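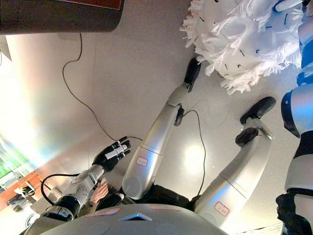
How many demonstrations does it take to teach a humanoid a new grasp if it already knows a similar one?
With the replay mixing method we've been testing, up to 300, and that's for a robot that has to keep its balance while it does it. Starting from nothing, we needed 871 to get the same success rate.

gradedescent
Posting this as its own thread since it got buried in the December roundup. The short version of the method: you take the demos from the old task, keep every one of them, and during training you mix them with the new ones. The share of old data starts high and drops as the new task's loss comes down. That's the whole trick! No new network, no fancy reward, just a schedule. We call it Gadance in our code because the folder needed a name and it stuck.

The old task was picking up a block. The new one is holding a cylinder sideways, which sounds like nothing until you watch a hand try to close on something that wants to roll. I'm really excited about it, can you tell?

pelican_wrench
Cool result. What counts as success in your numbers? I've seen people call it a win if the fingers touch the thing.

gradedescent
Fair question. The hand has to close, lift, and keep hold until the operator gives the release command. If the object slips or turns more than a quarter turn in the fingers, it's a fail. We score from video and from the joint readings, and when they disagree it goes down as a fail too.

tomato_kinematics
I love how simple this is. We tried something close on the Trarnora arm last year, but with a fixed mix, half old and half new the whole way through. It learned fast and then just sat there. It never occurred to me to tie the share to the loss. Going to try it Sunday if I can get bench time!!

mossbank
I'm going to be the grump. Mixing in old data isn't new, and a schedule isn't much of a method. How do you know the gain comes from the schedule and doesn't just come from having more data in total? 871 new demos versus 300 new demos plus a big pile of old ones isn't a level comparison. Somebody had to record the old pile.

gradedescent
@mossbank no argument that the old pile cost somebody time. The claim is narrower: if you already have it, the new task gets cheap. On the schedule, we did run the fixed mix as a control, same old data, same new data. It got stuck on slippage, pretty much like tomato describes. The fingers learned to close at block width and stayed a bit too open.

mossbank
OK, the control helps. Put it in the first post next time, it's the most interesting part. I still think two grasps is thin. A block and a cylinder are cousins. Show me a block and a cloth and I'll cheer with you.

brnryu
Bo-ram Ryu here, I did most of the labeling on this. Cloth is next on the list! I want to add one thing that didn't make the post. The balance part mattered more than any of us guessed. When we trained the hand with the legs locked and then let the legs go free, the arm motion shifted the body enough to spoil the reach. Old demos recorded with free legs fixed most of that, even though they were for the wrong object. So I think a good part of what carries over is posture, and the fingers get less out of it.

tomato_kinematics
Oh that's neat. So would old demos with no grasping at all help? Just reaching and standing?

brnryu
We wondered the same. Did 2 quick runs with reach-only data and both landed between the fixed mix and the full thing. Too few to say much, but I was grinning.

pelican_wrench
That's a better headline than the one you picked. "Your robot's old reaches are worth keeping."

mossbank
2 runs is an anecdote. A nice anecdote. Run it with more seeds and I'll read the whole write-up.

gradedescent
More seeds are queued. For anyone who wants to try it on their own data, the schedule is short enough to type here: old share equals current loss divided by starting loss, and never let it go under one tenth. Smooth the loss first or it'll jump all over the place.

grelton_fan
Does the floor of one tenth matter? I'm running the Grelton trainer and it would be easier to let it go to zero.

gradedescent
It did for us. At zero the block grasp fell apart within an hour of training. If you don't care about keeping the old skill, go ahead and drop it, and please post what you get!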